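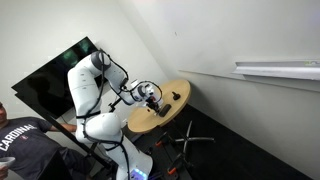 I cut my phone plan down in September and I've been meaning to write up how it went.

The old plan had unlimited everything. I work from home and go out maybe twice on a normal day, so I was paying for data I never touched. The new one gives me 3 gigs a month and 1000 texts, and it costs $15. Calls are still unlimited.

Porting the number took almost 2 hours. The old company wanted an account PIN I had never set up, and the first person I talked to couldn't reset it. Have yours ready before you call.

I used most of my data in the first week. My podcast app was downloading new episodes over cellular, and so was photo backup. Both are set to Wi-Fi only now. I also saved the map of my county for offline use, and that has worked fine apart from the traffic colors not showing up.

Niloufar asked if I miss streaming music in the car. A little. I load a few albums before I leave and listen to the radio the rest of the time.

Next is the internet bill. The promo rate runs out soon and I haven't called yet.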